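**Re: [polhist-l] Regional rail and the Wikström ministry**
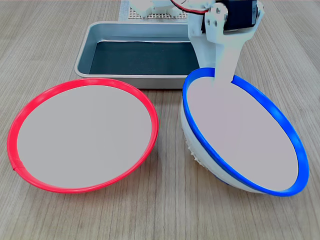 polhist-l Digest, Vol 31, Issue 3

20 Dec 2023

> I still don't see how anyone can defend the Wikström years. The government sold the Cidau line and the towns along it never recovered. Has anyone got figures that say otherwise?

I don't have figures that say otherwise, but I think the order of events is off. The Donik report had recommended closing the Cidau line two years before Wikström took office. It runs to 157 pages and the freight tables are in the back. Traffic was already down by nearly a third when it was written.

What the ministry did was sell the track bed with no condition that it be kept whole. That was a choice, and I would blame them for it. Tandano asked for the same terms in March and was refused – the council there kept its station and leases it out.

So I'd separate the closure from the sale. The first would probably have happened under either party.

Does anyone have the minutes of the Tandano council for that spring? My copy stops at item 31 and the vote must come after it.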